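Notebook, soft goods and furnishings, 4/5/22

Started the day meaning to finish the Zedcombe labels and spent it on laundry. I would like the record to show that the labels are printed. They are in the tray by the cutter. They aren't on anything.

The lounge corner has been a problem for a while. It began as a place to sit and look at fabric in decent light, and it has slowly turned into the place where fabric goes when whoever is carrying it gets tired. The sofa takes the worst of it. A gray padded armrest at that height is an open invitation, and I include myself among the invited.

So: basket work. One basket, the one with the woven rim, floor level, in front of the back panel. The idea, agreed last October and followed for possibly an afternoon, is that red and white samples live in the basket and the sofa stays clear. In practice the basket fills up with white, the red ends up on the sofa, and the two colors only meet when somebody wants to sit down.

Order of attack, for whoever does this next:

Clear the sofa first. I tried doing the basket first and had to empty it again to get the red in underneath. The white pieces take up all the room there is, like guests who arrived early. Red at the bottom, white over it, and don't press down. Pressing down feels efficient and then you get to iron.

Anything striped gets looked at on both sides before it goes in. The Tijani pieces had stripes that were fine on the outside and wandering on the inside, and we sent 7 back on that account. Tijani were very nice about it. They sent 7 more. I haven't looked at the insides yet and am enjoying this period.

Felt does not get folded. I know it looks foldable. It takes a crease like a grudge. Lay it over something with a bit of curve and come back to it. White fluffy trim goes uppermost so it doesn't flatten, and so it can shed over the carpet sample and not over the stripes.

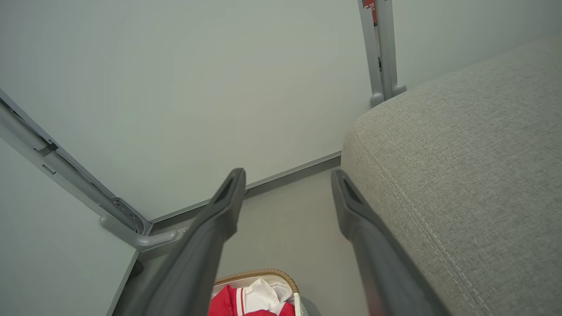
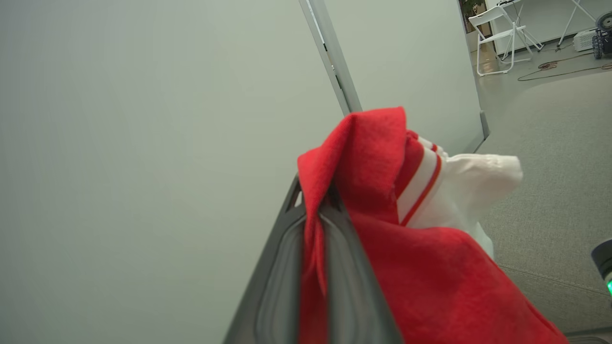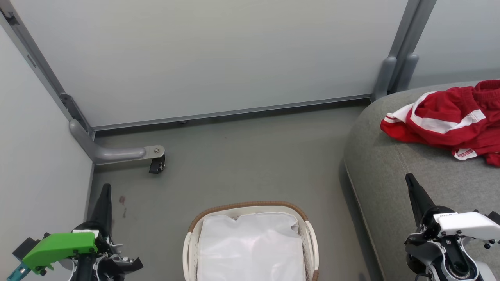

Same corner in all three: red and white cloth, pale panels, gray metal framing.

Floor. There's a small reddish-brown mark on it, left of the basket in the last one, with a bit of a streak. I have written "tea?" next to it on the floor plan. The question mark is doing a lot of work. Dry cloth first, then the mild cleaner, then the other cleaner if anyone is feeling brave. I would like it tried at the edge before it's tried in the middle. We have a pale ring by the door from the last time the other cleaner was let loose, and the ring is more noticeable than whatever it removed.

If it turns out to be dye coming off one of the reds, that's a bigger conversation and it goes to the wash test sheet. Ticket 121 is open for colorfastness anyway and has been open long enough to have its own mug.

Panels. The Hultlow walls are holding up. I was rude about them in the fall and I take most of it back. They're plain, they wipe clean, and they make red look like red, which the old cream ones never managed. What I don't take back is the gap along the bottom rail. Everything small that is dropped in that corner goes under there. I fished with a ruler and got two buttons, a pen cap, and a length of white stitching that I suspect belonged to something once.

The little caster on the left leg wants checking next time the tools are out. Black wheel, silver bolt above it. I gave the bolt a quarter turn by hand, and by hand is not a torque setting, so please do it properly. The Hultlow sheet wants all the casters done as a set. The sheet is in the drawer with the other sheets, in the sense that a needle is in a haystack.

Also the red label up on the post: leave it on. I know it annoys people. The last one we peeled left its glue behind, and then the glue collected felt.

Sofa. Mendska cover, gray, second season. The white stitching along the front edge of the cushion is still straight, to my surprise, given how it gets sat on. The weave picks up red fluff more than I expected and white fluff exactly as much as I expected. Lint roller did it in 2 passes. A damp hand did it in one, but you end up with a hand you have to deal with.

I did wonder about moving the sofa away from the wall so there's less shelf behind the armrest for things to slide down. Pulled it out the width of a shoe. Pushed it back. It blocked the way to the basket, and if the basket takes any effort at all to reach we are finished.

Counting. I wasn't going to, but the stock page has said 2,934 for red trim, in inches, since before the last delivery, and it can't be right unless we've cut none. We have cut some. I put a pencil line through it and left the space next to it blank. Whoever has the long tape, it's your turn.

Still to do:
Zedcombe labels onto Zedcombe bags (yes)
caster bolts, whole set
the floor mark, edge first
Tijani stripes, inside faces
steam the felt, low, with a cloth between
find the Hultlow sheet
measure the red trim

Later, same day. Went back past with coffee. Stood there a while working out whether a second basket would help, one for red and one for white, and decided that two baskets would just mean two places for things to be next to. If somebody feels strongly I'll be talked into it. It would have to match the first, woven rim and all, or the corner will look like a yard sale.

Also moved the lint roller to the hook by the light switch. It has been living inside the sofa, down the side, where it was fully covered in lint from the sofa.

Labels tomorrow. The bags are under the table in the big carton, and the tray is the blue one, not the one with the scissors in it.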